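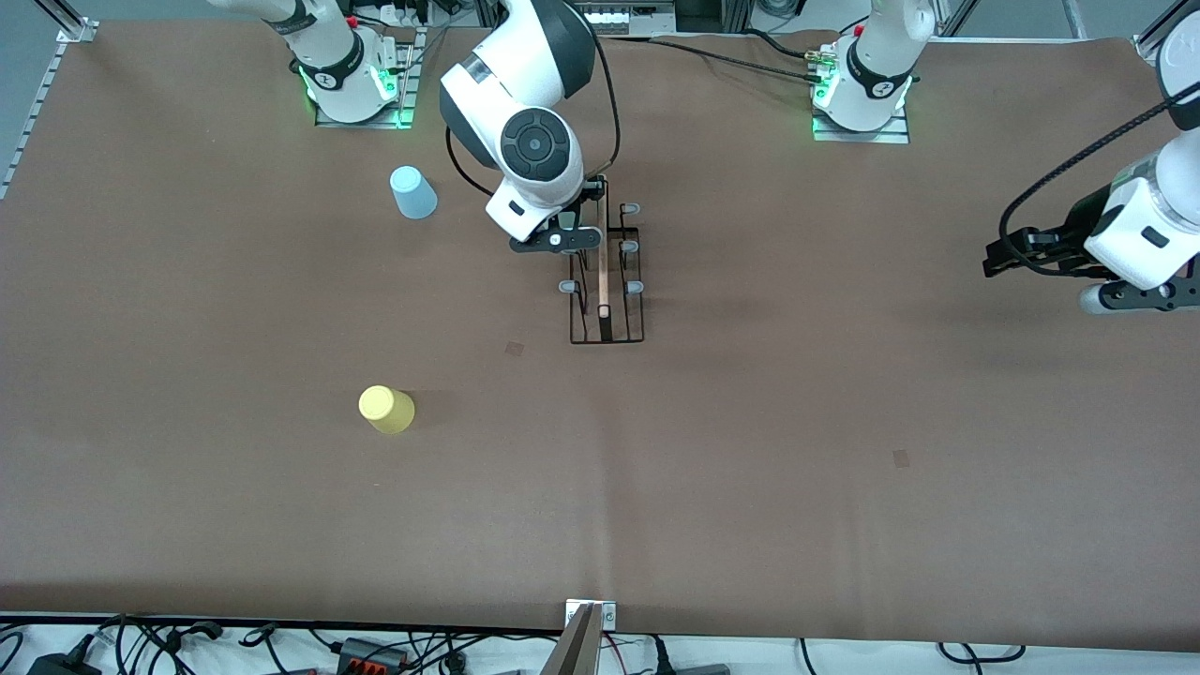
Why bother with failed runs at all, one reader of the Podberg preprint wanted to know. Fair question, so we put it to the Flurnora team by phone. Short call, bad line.

"We kept all 2758 demos, bad ones too," the lead author said. "Tagged them, trained on the tags." Same policy, same arms. Misses down from 36 percent to 20 on the stick task.

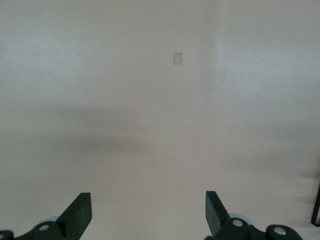
"The tagging is the slow part. Took us 8 weeks, and teh labels still dont agree everywhere." Cups next, then a rerun at Saliba in September.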